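June, Sunday bench notes. Label adhesive trial, Trernari vinyl vs. Dornulora paper

2 min read

Second batch of labels cut this morning. Stock is the same as last time, 30 mm squares with rounded corners. Surfaces wiped with isopropyl and left to flash off before application. Peel at 90 degrees on the Osov gauge, pull speed unchanged.

Vinyl came away clean from painted steel. Paper delaminated before the adhesive let go, so those readings are paper strength and should not go in the adhesion column. Nandi had logged them there. Moved.
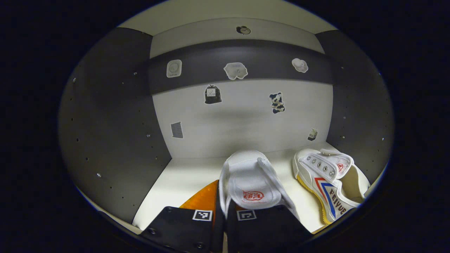
Stickers on the dark gray band and the white back wall.

Textured ABS is still the problem. Contact is only on the high points, and edge lift starts at the corners. Rubbed down with the 200 g roller, then repeated with the 2000 g one. The heavier roller helped the vinyl and did little for the paper. Corner radius needs its own run.

To do: recut with a larger radius, check the gauge zero before each set, ask Pretorius whether the backing liner changed between rolls. Dwell time to be written on every coupon in pencil.

Comments (2)

Dumisani Sibiya: Which side of the ABS sheet? The back is smoother.
Nandi Fourie: Textured side for all of them. Sorry about the column. I have the roll numbers if you want them for Pretorius.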